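Zustard Recorder Guide
Section 4: Recording demonstrations in simulated kitchens

Before you start

This section covers recording demonstrations by teleoperation in the kitchen scenes. It assumes you have installed the recorder (Section 2) and paired your hand controller (Section 3). If the controller light is still blinking, go back to Section 3 and finish pairing first.

You will need:

A workstation with the recorder installed and the simulator license active
A paired hand controller, charged
A task sheet from your project lead
At least 50 GB of free space on the recording drive

The task sheet lists the scene, the target object, the start conditions and the number of episodes wanted. A typical sheet asks for 54 accepted episodes per task. Rejected episodes do not count toward that number, but they are kept.

4.1 Load the scene

1. Open the recorder and sign in with your operator name. Do not share a sign-in. Operator names are written into every episode and are used later to balance the training set.

2. Choose Scenes, then Kitchen. The first load compiles the materials and can take several minutes. Later loads are faster.

3. Select the task from the list. The task name must match your sheet exactly, including the suffix. Tasks ending in _a and _b use different start poses for the arm and are trained separately.

4. Press Reset once. The arm moves to its start pose and the objects are placed.

5. Check the status bar. It should read Ready. If it reads Contact at start, an object has been placed touching something it should not touch. Press Reset again.

Note: The kitchen layout is drawn at random from the set named on the task sheet. Cabinet colors, floor and appliance positions can all change between resets. This is intended. Do not keep pressing Reset to get a layout you like.

4.2 Check the controller

1. Hold the controller level, in front of your chest, and press the clutch. The arm should follow your hand with no visible delay.

2. Release the clutch and move your hand. The arm should stay still.

3. Squeeze and release the trigger twice. The gripper should close and open fully both times.

4. Look at the rate shown under the controller icon. If it drops below 50 Hz for more than a second or two, stop and close other programs before recording.

Caution: Do not record with a dropping rate. The arm may look normal on your screen, but the saved actions will have gaps. Episodes with gaps have to be thrown out by hand.

4.3 Record an episode

1. Read the instruction text at the top of the window. It changes from one episode to the next even when the task is the same. "Get the ketchup from the fridge" and "Take out the ketchup" are the same task with different wording.

2. Press Record. Wait for the tone.

3. Move the arm toward the target at a steady pace. Small corrections are fine and are useful to the learner. Long pauses are not — if you need to think, press Discard and start over.

4. Close the gripper on the object. Lift it clear of the shelf before pulling back.

5. Bring the object to the place named in the instruction and open the gripper.

6. Back the arm away from the object, then press Stop.

7. Mark the episode Success, Failure or Discard. Use Failure when you made a real attempt and it did not work. Use Discard for interruptions, controller faults and false starts.

Episodes longer than 82 seconds are stopped automatically and marked Failure. If this keeps happening on one task, tell your lead. The task may need to be split in two.

4.4 Notes for the refrigerator tasks

The refrigerator tasks have the highest discard rate of any in the kitchen set, mostly from collisions with shelves. Éabha Ó Flaithearta and Zinash Birhane worked through the Merkwood batch and supplied most of the advice in this part.
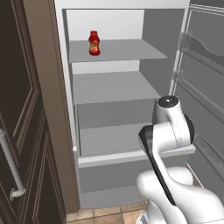

Page last changed: December, by Oisín Costello

In the ketchup task the bottle is on the top shelf, toward the back, with the door already open. Approach it from the front with the wrist level. Coming up from the shelf below catches the front edge of the top shelf and usually ends the episode.

Keep the elbow of the arm away from the door bins. They are modeled as solid, although they are drawn as see-through, and contact with them is logged.

If the bottle tips over but stays on the shelf, carry on and try to pick it up. Recoveries of this kind are wanted. If it falls out of reach, press Stop and mark Failure.

Vary your approach a little from one episode to the next. A set in which every grasp lands at the same height trains a policy that fails when the bottle is moved.

4.5 End of session

1. Choose Session, then Close. Do not close the window directly.

2. Wait for the file check. Each episode is replayed without graphics and compared with the saved object positions. Any mismatch is listed in red.

3. Write down the numbers of the mismatched episodes on your task sheet.

4. Choose Upload. Uploads go to the Trirnton server and can be left to run overnight. The server is down for maintenance on Sunday from 6 a.m. to 9 a.m.

5. Put the controller back on its charger.

Caution: Do not delete local files until the upload log shows Verified next to each episode. Uploaded and Verified are two separate states.

4.6 Common messages

Error 278, action buffer full. The recording drive is too slow or nearly full. Free some space and restart the recorder.

Clutch held at start. You pressed Record with the clutch down. Release it and try again.

Scene mismatch. The scene version on your machine is older than the one on the task sheet. Update from the Scenes menu.

Questions about task sheets go to Gráinne Ó Ceallaigh. Report recorder faults to Darragh Madigan, and include the session log.

Next: Section 5, Reviewing and relabeling episodes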